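Review: An Open Afternoon at the Sorkolport Robot Workshop

I have been to enough robot demonstrations to know the usual routine. A big arm waves, a screen says something about the future, and you're back outside with a tote bag. So I went along to the July open day at Sorkolport mostly to keep my cousin company, and I ended up staying until they were stacking the chairs. This is a long review, because I enjoyed it a lot!

Getting in

The workshop is at the back of the old Yousafzai print building, up one flight of stairs (there is an elevator, but you have to ask for the key at the desk). Tickets were $6, and kids got in free. We arrived just after 2 in the afternoon and walked straight in. By three there was a line down the stairs, so come early if you can.

Kaisu Vuorinen gave the welcome talk, and I liked how short it was. She told us what we could touch, where to stand, and that things would go wrong in front of us. Then she let us loose.

The plug table

This was the table I came back to again and again. The job is plugs and a power strip, and it sounds like nothing until you watch a machine go about it. Think about how you plug in a lamp behind the couch. You barely look, you feel for the slots, you wiggle it a bit and you're done. A robot has to get all of that from its cameras and its motors, and it has to do it with cords lying everywhere.

They had used regular household stuff, which I thought was a great choice. The power strip is scuffed and dusty like the one under my own desk, with a blue socket panel and a pink one, and the plugs come in different shapes. There's a screen next to the table with the view from the robot's wrist, and I would tell anyone to spend time on that screen. Watching the grip pads hold a chunky yellow plug right by the strip, with a big flat white one already plugged in next door, I caught myself leaning to one side as if that would help.

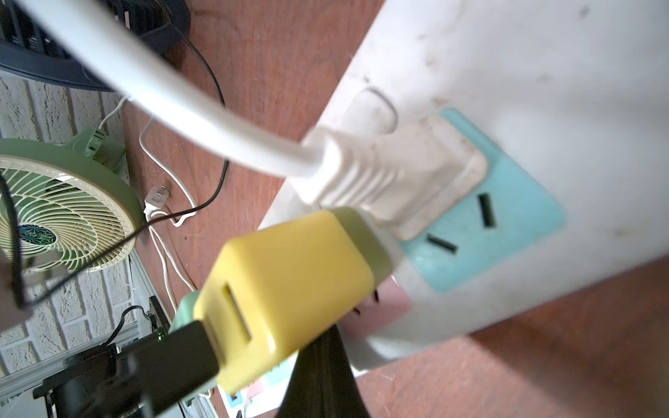
The talk

Razia Chaudhry ran the half-hour session on how the table is set up, and she was the best part of the day for me. She talks fast, she draws on whatever is near her, and she took every question seriously, including one from a very small boy who wanted to know if the robot gets bored. (Her answer was that she gets bored first.)

She spent a good while on cords. A plug is a solid thing with a known shape, she explained, but the cord behind it pulls and twists and drags on the table, and it never lies the same way again. That's why the fans are there. Each cord brings its own mess with it, and a tidy table would teach them very little. I have been fighting the cords behind my TV for years and I felt very understood.

Two arms are better than one for this kind of thing, and she went into why. Try putting a plug into a loose power strip with a single hand and the strip slides away from you. At home you'd hold it down without thinking, and getting a pair of arms to share a small space without bumping each other is a whole job of its own. 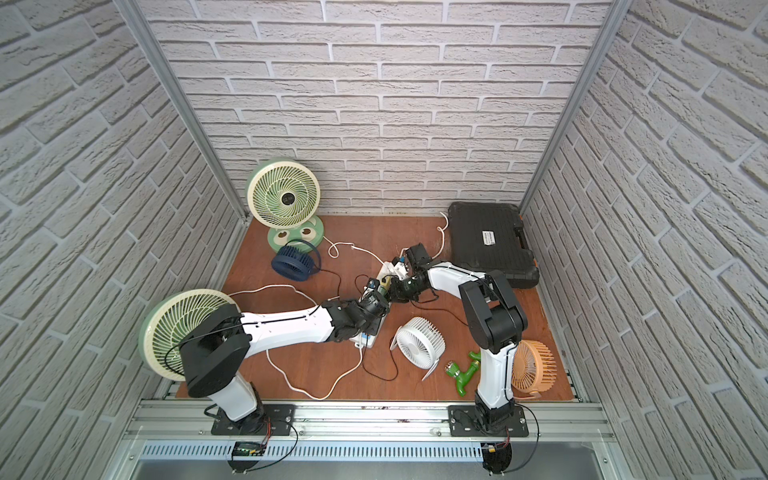
I asked how long it takes to get one task working well, and she said her notebook for the plug table alone had 600 entries in it. She flipped through a few pages for us. Some of the entries are one word long and not a nice word.

Other things to see

The Brisotora corner had a hands-on station where you steer a small practice arm yourself and try to put pegs in a board. I was terrible at it. My cousin was annoyingly good. You get 5 minutes per turn, and I would gladly have paid for more.

The Karnero room next door was showing films of older projects. Nice enough, but the sound was low and the seats were hard, and I left partway through.

What could be better

The wrist view screen is small, and if you're behind anyone tall you'll miss most of it. A second one on the wall would fix that. The coffee ran out early. I'd also have liked a printed sheet with the names of the tables, as I kept having to ask which was which.

Would I go again?

Yes, and I already have my name down for the next one. Bring older kids if you have them, wear comfortable shoes, and go to the plug table first while there's room to stand up front.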